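Ticket 128 - Power strip cuts out, Bornthorpe room 9
Opened by: Sorcha Tierney
Status: open

Strip drops power for a second or two, up to 7 times a morning. Moved it to the bench to check it over.

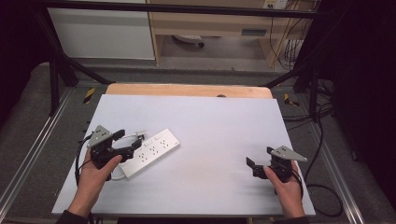

White power strip on the gray board, cord at left.

Zdeňka Paulík: Tried it on the other wall outlet, same fault. Cord feels fine at the plug end - sockets are a bit slack. 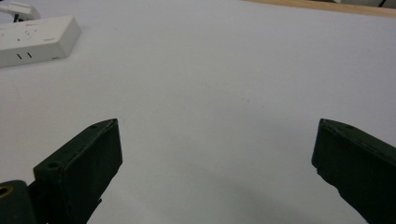
Wiped the table down afterward. Replacement ordered from Calvo, please leave the old one unplugged until it comes.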